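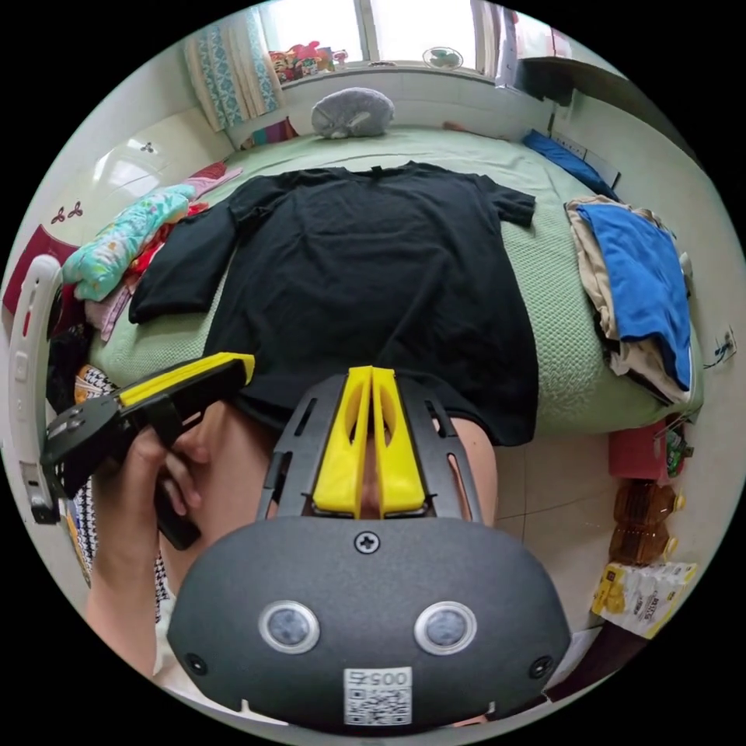

How does a person end up singing in a choir of 90 people when she can't read a note of music?

"I followed my neighbor in one evening and stood at the back," says Dzifa Eshun. She had planned to listen for half an hour and slip out before the tea. That was six years ago, and she now leads the alto section of the Donberg Community Choir, still learning nearly everything by ear.

I'd wanted to talk to her ever since I heard the choir's spring concert at Treneck Hall, where they did a whole second half of work songs and lullabies without a single sheet of paper on stage. It was wonderful! I went home humming and I don't think I stopped for a week.

"People think no sheet music means no work," she says. "Oh, it's so much work. You sing one line until you're sick of it, then you sing it in the shower, then you sing it at the bus stop and somebody moves away from you."

Her own method is to record her part on her phone and play it while she cooks. She can tell you which soup goes with which song (the lentil one belongs to a sea shanty, and she won't hear otherwise). For harder pieces she hums the tenor line first, so that her own part has something to lean on.

The altos have a reputation for being the part that never gets the tune, and I asked if that bothered her.

"I love it! You're in the middle of the sound. The sopranos are up there having a lovely time, the basses are making the floor shake, and we're the bit you'd only notice if we stopped." She laughs. "Which we did once, by accident. Four bars. My fault, I came in wrong and they all trusted me."

Rehearsals run 90 minutes, starting at seven, with a break that always goes on too long. New singers don't audition. They get a spot next to somebody loud and a chance to try more than one section before they settle - Eshun herself spent a month with the sopranos, "squeaking."

In September the choir starts on its biggest program yet, a set of pieces by the local songwriter who goes by Nuninel, with 30 singers from the Sorensen school joining in for the finale. Eshun has already heard the demos and can't sit still when she talks about them.

"There's one where the altos get the tune," she says. "The whole first verse. I played it for my sister over the phone and made her listen to it twice."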